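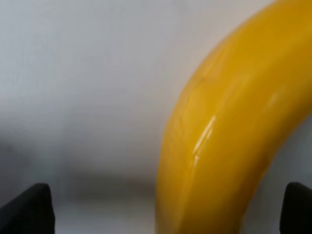 Banana between the fingers, wrist camera view.

Equipment > Grippers > Reviews > Mastis two-finger

Last updated: April

We bought the Mastis gripper with the wrist camera kit for 900 dollars. The mounting plate was another 167, and it wasn't on the first quote. Ask for it up front.

Setup took one afternoon. Gemechu Kassa did the wiring and I did the software. The manual is short and skips the cable routing, so leave time for that.

The wrist camera is good enough for our table work. Up close, a shiny banana peel throws white glare, and you should budget for softer lighting if your items are glossy.

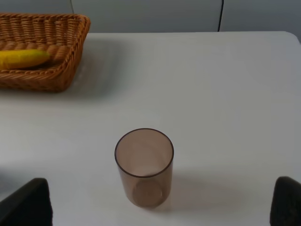
Thin plastic cups were my main worry before ordering. Set the force low and go up in small steps — the default is too high for anything light. Spare finger pads come in packs of 16, and one pack should cover a small lab for a year.

We also got a quote from Sumenel. It was 200 dollars cheaper but had no camera. For a first arm I'd pay the difference. Four stars, with one off for the mounting plate.

Reviewed by Wubit Asfaw

Contact | Copyright Kaewmanee | Back to top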